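Dull ring in bathroom sink won't come off

Moved into a rental in Arroyo in February and the sink has had a gray ring near the bottom ever since. Dish soap does nothing. The landlord says no bleach. What should I try? Our water is very hard.

hirnton_2411

Probably lime. White vinegar on paper towels, leave it 20 minutes, rinse. Keep it off the counter if that's real marble, it will etch.
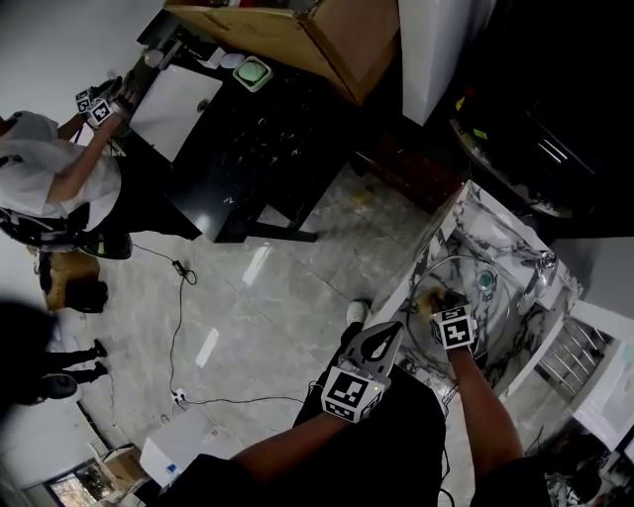 Posted by Gonzalo Echevarría | 2023-10-16 | 196 posts

Vinegar is fine for a plain porcelain bowl. After it soaks, use baking soda on a small damp sponge and work around the inside wall, then down by the drain stopper. Don't use steel wool. If the ring is still there after two rounds, the glaze may be worn and you should tell the landlord. Wipe the bowl with a towel at night and it comes back slower.

prirano88

same problem here, I just replaced the sink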